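6 min read

A holster maker on fit, returns and why the shop stays small

The workshop behind Kristiansen Holsters takes up the back half of a building it shares with an upholstery business. The owner has made concealed carry holsters there for 11 years and asked that the article stick to the company name. We talked at the front counter on a Saturday morning, before the shop opened.

The company sells three models. The one most people have heard of is the Motine, an inside-the-waistband holster made from a single folded sheet with a leather backing. It came out of a problem with an older design.

"The first one we sold had a clip that sat too far forward," the owner said. "If you had a narrow waist the grip rolled out away from your body. You could see it under a T-shirt. I wore it myself for a year and told myself it was fine."

Customers disagreed. Women in particular sent it back, and many of them wrote notes explaining what was wrong. The owner kept the notes in a shoebox and went through them before drawing the new pattern. The clip moved back, the sweat guard came down, and the cant became adjustable with one screw.

"Most of the changes came out of that box," the owner said. "I just had to stop arguing with it."

The shop now ships 3,900 holsters a year. Four people work on the floor, and each holster is fitted on a molded dummy of the gun it's made for. A dummy costs real money, so the list of supported pistols grows slowly. The owner adds a new one when enough requests come in and drops an old one when orders dry up.

"People get upset when their gun isn't on the list. I understand it. But if I make a holster off measurements I found online, the retention is going to be wrong, and then you've got a loose gun in your waistband. I won't sell that."

Retention came up several times. The owner wants a holster that clicks when the gun seats and holds it upside down with a moderate shake. Anything tighter than that, and new owners tend to fight the draw and pull the whole holster up with the gun. The Motine ships on the loose side of the setting, with a card that tells the buyer to unload the gun, check it twice and adjust the screw a quarter turn at a time.

I asked how many people read the card.

"Fewer than I'd like. We get calls. Somebody has cranked it all the way down and can't get the gun out. We talk them through it."

Returns are allowed for 30 days, used or unused. The owner said a holster can't be judged in a store and has to be worn sitting, driving and bending over to tie a shoe. The advice for a first-time buyer is to wear it around the house with an unloaded gun for a week before carrying in public.

The belt matters as much, in the owner's view. The shop sells a stiffened one called the Vollo, and it accounts for a small part of the business.

"A lot of complaints about holsters are complaints about belts. Guy buys a good holster and hangs it on a dress belt from the mall. It sags, he blames me. I'll tell him to buy a belt before he sends the holster back, and it doesn't have to be ours."

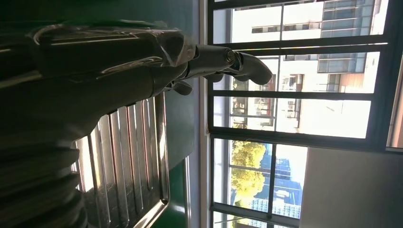
Growth was the subject the owner seemed least eager to discuss. A distributor, Brorov, offered to take 600 units a month two years ago. The owner ran the numbers and turned it down. Filling the order would have meant a second shift and a thinner leather, and the wholesale price left little room for fixing mistakes.

"It was a fair offer. They were decent about it. I'd have had to hire people faster than I could train them, and the edge work takes a while to learn."

The current wait is 2 weeks, and it gets longer every November. There are no plans to add a fourth model, though a version of the Motine for pistols with a red dot sight is being tested by some of the staff. The cut around the optic is still being changed.

"The last one caught on a shirt hem," the owner said. "So we're on another one."

A customer was waiting at the door by then with a holster in a paper bag, and the owner went to let him in.

Contact us | © Carry & Range Notes. All rights reserved. | Back to top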